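1月 文・管理人
シェア 421 コメント 28

自宅対戦会の前にやる点検リスト(コメントつき、Joo の部屋版)

前に「点検リストを見せてほしい」とコメント欄で言われたので、冷蔵庫に貼ってある紙をそのまま打ち直しました。紙のほうは油のしみだらけで、あとから書き足した字も読めたものじゃないので、自分でもこっちを見ることになりそうです。

うちの対戦会は Joo というレンタルスペースの奥の部屋か、うちの居間でやってます。タイトルはだいたい Tralosov(二人対戦の格闘ゲーム)と Bultard(四人でわちゃわちゃする投げ合いのやつ)、それから日によって Wodance。Wodance は足で踏むマットを使うリズムゲームで、点検項目の大半はこいつのせいで増えました。面白いんですよ。面白いんですけど、飛び跳ねるゲームを室内でやるってのは、それだけで気にすることが多い!

記号の読み方だけ先に。
□ は毎回見るところ。
△ はメンバーや機材が変わったときだけ見るところ。
「コメント」は私の独り言なので、急いでる人は飛ばしてください。

【1】電源とコード

□ 壁のコンセントに直接さす機材を決めたか
コメント:本体とモニターが先で、充電器はあと。毎回そう決めてるのに、着いたとたんに誰かがスマホの充電器を一番いい場所にさします。私もやります。

□ 延長コードのタップに書いてある最大ワット数を見たか
コメント:裏返さないと読めない位置に書いてあるのが腹立たしい。うちは白いビニールテープに数字を書き写して表側に貼りました。電気ケトルと暖房器具は絶対に同じタップにささないこと。冬の会で一度ブレーカーを落として、Tralosov の決勝の最終ラウンドが真っ黒になりました。あの時の「あっ」という声の揃い方は忘れられません。

□ タップからタップへつないでいないか
コメント:いわゆるタコ足の先のタコ足。部屋の反対側にモニターを置きたくなると、ついやっちゃうんですよね。届かないなら机のほうを動かす、ということにしてます。

□ プラグの根元にほこりがないか
コメント:居間のテレビ裏がひどいです。乾いた布で拭く。抜いてから拭く。さしたまま拭かない。

□ コードの被覆に傷、つぶれ、変なくせがないか
コメント:折りたたみ椅子の脚が犯人になりやすいです。指でゆっくりたどると、目で見るより早く見つかります。怪しいのは使わないで袋に分けて、その場で「だめ」と書く。あとで書こうと思って混ざったことがあるので。

□ 束ねたまま使っていないか
コメント:余った分をぎゅっと縛って床に置くと熱がこもります。ゆるく八の字に置くくらいで十分。見た目はよくないです。

□ 人が通る場所をコードが横切っていないか
コメント:どうしても横切るときは養生テープで床に貼ります。貼るのは端から端まで。途中だけ貼ると、浮いたところに足の指がきれいに入ります。有線コントローラーのコードは貼れないので、遊ぶ人の後ろを通らずに、飲み物コーナーへ行ける道を作っておくこと。

△ アダプターは本体と合っているか
コメント:見た目が同じ形のアダプターが家に増えすぎました。差しこめるからといって合ってるとは限りません。うちは本体とアダプターに同じ色のシールを貼ってます。シールのない持ち込み品は、持ち主本人につないでもらいます。

【2】本体まわり

□ 吹き出し口のまわりに手のひら一枚ぶんのすき間があるか
コメント:棚にぴったりはめこむと格好いいんですけど、Bultard を長くやるとファンの音がすごいことになります。音が大きくなったら、まず後ろに手を当ててみる。熱い風がちゃんと出ていればひとまず安心で、出ていないほうが怖いです。

□ 本体の上に物を置いていないか
コメント:ソフトのケース、コントローラー、お菓子の袋、帽子。平らなところがあると人は物を置きます。私の対策は「本体の上に小さい恐竜の人形を立たせておく」でしたが、それも物なのでやめました。

□ 縦置きの本体はスタンドに固定したか
コメント:スタンドなしの縦置きは禁止にしてます。コントローラーのコードが引っかかったら一発で倒れます。迷ったら横。

□ アップデートは前の晩に済ませたか
コメント:安全とは関係ない項目なんですが、これを忘れると全員が手持ち無沙汰で部屋をうろうろしはじめて、コードにつまずく人が出るので、ここに入れておきます(こじつけじゃないです)。Tralosov は起動してキャラ選択まで進めてみないと、追加データの要求が出てこない。タイトル画面で安心しないこと。

□ セーブデータの控えを取ったか
コメント:Bultard の衣装を全部出したデータは、うちの財産です。

□ 対戦設定を初期化したか
コメント:前の会で遊んだ「重力半分」が残っていて、しばらく誰も気づかず真剣に戦っていたことがあります。それはそれで名勝負でした。

【3】モニターと光の刺激

ここは紙でも赤い字で書いてある部分です。ゲームの点検というと機材の話ばかりになりがちだけど、私は光のほうが気になってます。

□ 光の点滅が苦手な人、過去に具合が悪くなったことがある人がいないか、始まる前に全員に聞いたか
コメント:みんなの前で手を挙げさせるのはやめて、誘うときのメッセージで先に聞いてます。「言いにくければ私にだけ返信で」と一行入れておくと、わりと返ってきます。聞いたことは他の人に話しません。

□ 点滅を弱める設定があるタイトルは、入れてから始めたか
コメント:Bultard は設定の「画面効果」の中、Wodance は「背景演出」の中にあります。Wodance の背景を切ると譜面がすごく見やすくなるので、私はひとりで遊ぶときも切りっぱなしです。Tralosov は超必殺技の白い光が強めで、残念ながら項目がありません。モニターの明るさを下げてしのいでます。

□ 部屋の照明はつけたか
コメント:暗くしたほうが雰囲気が出る、という意見は毎回出ます。毎回却下です。ごめん! でも真っ暗な部屋で明るい画面を見つめるのは目につらいし、床も見えないし。

□ 画面からの距離は取れているか
コメント:28インチのモニターを居間で使うと、白熱した人がどんどん前に出てきます。床にテープで線を引いて「ここから前は負け」というルールにしたら守られるようになりました。

□ モニターはぐらついていないか
コメント:上の角を指でそっと押して確かめます。テーブルの端に寄せすぎないこと、転倒防止のバンドがあるなら面倒でもつけること。バンドの反対側を何につなぐかは会場によるので、早めに着いて考える時間がほしいところです。

□ 休憩の予定を紙に書いて貼ったか
コメント:口で言うだけだと、ぜったい延びます。うちは一時間遊んだら10分休み。台所のタイマーを使ってます。スマホのタイマーだと、スマホの持ち主が対戦中で誰も止められない事態になるので。

□ 気分が悪い人が出たとき横になれる場所があるか
コメント:上着の山になりがちな場所です。上着は別のところへ。

【4】コントローラーと持ち込み品

□ 電池のふたは閉まるか、液もれの跡はないか
コメント:古い無線コントローラーは開けてみるまで信用しません。白い粉みたいなものが見えたら素手で触らず、その日は使用中止。新しい電池を入れたら動くかも、と言い出す人がいても中止。

□ 充電池がふくらんでいないか
コメント:背面のふたが浮いている、机に置くとくるくる回る。そういうのは要注意です。押して戻そうとしないでくださいね。捨て方は自治体ごとに違うので、まずは窓口に聞いて、それまで燃えやすい物から離しておく。

□ ボタンやスティックに割れ、とがったところがないか
コメント:スティックのゴムが破けて、中の硬いところで親指が痛くなるやつ。慣れた人ほど「まだ使える」と言います。

□ ストラップを通したか
コメント:体を動かすゲームのときは全員。例外なし。手汗で飛びます。

□ 使う前と交代のときに拭いたか
コメント:ウェットシートを席の横に置いておくと勝手に拭いてくれるようになります。袋の口を開けっぱなしにされて次の会にはカラカラになってるのが悩み。拭いたあと、ボタンのすき間に水気が残っていないかも見ます。

△ 持ち込みのアケコンは底の滑り止めが生きているか
コメント:膝に置く派と机に置く派がいて、机派は滑り止めが命です。Tralosov は左右に激しく振る技が多いので、滑り止めがへたってるとアケコンごと旅に出ます。下に敷く薄いシートを一枚持っておくと、みんなに感謝されます。

△ 改造品は持ち主だけが使うことにしたか
コメント:自分で配線をいじったコントローラーは、すごく良くできていても貸し借りなし。ケチで言ってるんじゃなくて、何かあったときに持ち主も借りた人も嫌な思いをするからです。

【5】Wodance のマット(ここが長い)

□ マットの裏はざらっとしているか
コメント:裏の滑り止めは、ほこりがつくと別物みたいに滑ります。固くしぼった布で拭いて、しっかり乾かしてから敷く。乾かす時間を忘れて当日の朝に拭くと、濡れた裏面でつるつるになって最悪です。前の日にやりましょう、自分。

□ 床に直接敷いたか
コメント:ラグの上は禁止。ラグごと動きます。Joo の奥の部屋はラグを丸めて廊下に出していいことになってるので、終わったら同じ向きに戻すところまでがセット。

□ 端のめくれ、しわがないか
コメント:巻いて保管するせいで、出した直後は端がくるんと起きています。反対向きにゆるく巻いて少し置くと落ち着きます。本を乗せておく方法もあるけど、乗せた本をどけ忘れます。

□ 両手を広げて一回転できるか
コメント:マットの中央に立って、実際に回ってみてください。恥ずかしいけど一番早いです。背の高い人が来る日はその人に回ってもらう。腕を上げたときに照明にさわらないかも一緒に見ます。

□ 角のある家具に覆いをしたか
コメント:低いテーブルの角が本当に怖い。動かせるなら部屋の外へ、動かせないなら角にクッション材。見物の人が座る位置も、踏む人の真後ろは避けます。

□ 裸足か、滑らない室内履きか
コメント:靴下だけはだめ。Wodance の上級譜面は片足でひねる動きが多くて、靴下だとそのままどこまでも行きます。来る人には誘いのメッセージで「靴下で踏めません」と伝えておくこと。

□ 踏む前に足首と膝をほぐしたか
コメント:準備運動は5分。音楽をかけてやると案外みんな参加します。最初の曲はいちばんやさしい難易度から、これは一番うまい人にもお願いしてます。うまい人ほど一曲目から飛ばして、ふくらはぎを押さえて座りこむので。

□ 下の階への音は大丈夫か
コメント:集合住宅のうちの居間では Wodance は昼間だけ。ジャンプ譜面はなし。防振マットも試しましたが、柔らかすぎると今度は足首がぐにゃっとなるので、硬めのものに落ち着きました。

□ 飲酒した人は踏まない
コメント:コメントなし。踏まない。

【6】飲み物、食べ物、通り道

□ 飲み物はふたつきか
コメント:ふたのないコップは機材のある机に置かない。別の台を用意して、そこで飲んでもらいます。「一口だけだから」が一番こぼれます。

□ 油っぽいお菓子に箸かトングをつけたか
コメント:ポテトチップスを箸で食べる文化はゲーム好きの発明として誇っていいと思ってます。食べたい、でもコントローラーは汚したくない、という気持ちがよく出てる。

□ アレルギーを聞いたか
コメント:持ち寄りの日は袋を捨てずに取っておくこと。原材料を見せてと言われてゴミ箱をあさるのは悲しいです。

□ 出口までの道に荷物がないか
コメント:玄関のリュックの山! 人が集まるとどうしてもできます。最初に来た人の荷物の置き方を全員が真似するので、最初の人に奥へ置いてもらえば勝ちです。

□ 消火器の場所、窓の開け方を見たか
コメント:自宅以外でやるときは、着いたらまず見に行く。それと換気。夢中になると窓のことはすっかり忘れます。休憩のタイマーが鳴ったら窓も開ける、と紙に書き足しました。

□ 救急箱の中身はそろっているか
コメント:ばんそうこう、冷却材、三角巾。冷却材は冷凍庫に入ってなかったらただのぷよぷよなので、前の晩に確認。

□ 帰りの時間を伝えたか
コメント:終電の話は始まる前に。盛り上がってから言うと鬼あつかいされます。

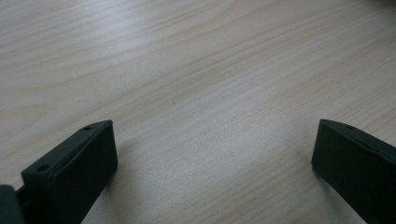

Joo、1月

年明けの会で上のリストを頭から全部やってみたので、そのときの記録を写しておきます。いつもは慣れで飛ばす項目もあるんですけど、今回は一つずつ声に出してやりました。ひとりの部屋で「プラグ、よし」とか言うの、ちょっと楽しいです。

電源:よし。ただ、コンセントが思っていたのと反対の壁にありました。何度も借りてる部屋なのに覚えてない。モニターを置く側を入れ替えて、延長コードは一本で済みました。

本体:よし。Tralosov は前の晩にキャラ選択まで確認ずみ。Bultard は更新が残っていて、準備運動の裏でこっそり済ませました。前の晩のチェックに「全部のタイトルで」と書き足すこと。

光:画面効果オフ、背景演出オフ、照明オン。今回は Bultard の効果を切ったまま一日通しましたが、爆弾の位置がわかりやすくて好評でした。もうずっとこれでいい気がする。

コントローラー:一台、電池のふたがゆるくて保留。テープで留めれば使えそうだったけど、ふたの爪が欠けてたので使わずに持ち帰り。買い替えかなあ、色が気に入ってたのに。

マット:端のめくれが直りきらず。反対に巻いて待って、もう一回敷いて、それでも右手前の角だけ起きてくるので、その角が壁を向くように回しました。応急処置です。次は会の前日じゃなくて、もっと早く出しておかないと。

一回転テスト:私が回って、よし。そのあと背の高い人が回って、腕が棚にこつんと当たりました。やっぱり背の高い人に回ってもらわなきゃだめですね。マットをモニターと平行に少しずらして再テスト、よし。

飲み物:よし、と書きたいところですが、ふたつきカップのふただけ家に忘れました。ペットボトルを買い足して解決。カップとふたは重ねて同じ袋に入れること。

休憩:タイマー作戦は今回もうまくいきました。ただ Tralosov の試合中に鳴ると、鳴った音で手元が狂ったという抗議が出ます。ラウンドの切れ目まで待つのはあり、試合を一つ余計にやるのはなし、と決めました。

けが:なし。足の裏が痛いという人はいました。裸足でたくさん踏んだので、そりゃそうです。

書いてみて気づいたのは、片づけの項目がまるごと抜けてること。始める前のことばかり心配して、終わったあとは全員ぐったりしてるから雑になるんですよね。とりあえず仮で足しておきます。

【7】片づけ(仮)

□ 本体の電源を切って、ランプが消えてからプラグを抜いたか
コメント:スリープのまま抜く人がいます。はい、私です。

□ コードは本体に巻きつけず、ゆるく輪にして袋に入れたか
コメント:きつく巻くと根元が傷むのに、疲れてるとぐるぐるやりたくなる。

□ 熱いうちに箱にしまっていないか
コメント:本体は最後にしまう。先にマットを拭いて巻いて、椅子を戻して、それから。

□ 床のテープを全部はがしたか
コメント:Joo の床はのり残りに注意。ゆっくり、低い角度で。

□ 家具とラグを元の位置に戻したか
コメント:動かす前にスマホで撮っておくと楽です。覚えてるつもりで撮らないと、帰りぎわに「ラグの向きってどっちだった?」会議が始まります。

□ 忘れ物を見たか
コメント:充電器、靴下、メガネ拭き。脱いだ靴下はマットのそばをよく見ること。

□ 「だめ」の袋を持ち帰ったか
コメント:次までに直すか捨てるか決める。袋のまま次の会に持って行かない!

コメント欄でもらった質問にも少しだけ。

「人数が少ないときも全部やるんですか」
二人で Tralosov だけ遊ぶ日は、【1】と【3】と【4】しか見てません。Wodance をやる日はひとりでも【5】を全部見ます。ひとりで転ぶほうが困るので、スマホは手の届くところに置いてます。

「子どもが混ざる日は?」
うちの会は大人ばかりなのでちゃんとした答えが出せないんですが、親戚の子が来た日は、対象年齢の表示を見てタイトルを選び直して、ボタン電池の入ったリモコンを高い場所に上げて、休憩を短い間隔でこまめに入れました。Tralosov はその日はお休み。Bultard は大人が手加減なしで負けました。

「チェックリストを勝手に使っていいですか」
どうぞどうぞ。部屋も機材も違うと思うので、いらないところは消して、足りないところを書いてください。うちで抜けてる項目に気づいたら教えてもらえるとうれしいです。マットの端のめくれを直すいい方法も、引きつづき募集中です。

お問い合わせはコメント欄からどうぞ | 文章の無断転載はご遠慮ください(チェック項目の利用は自由です) | ページの先頭へ戻る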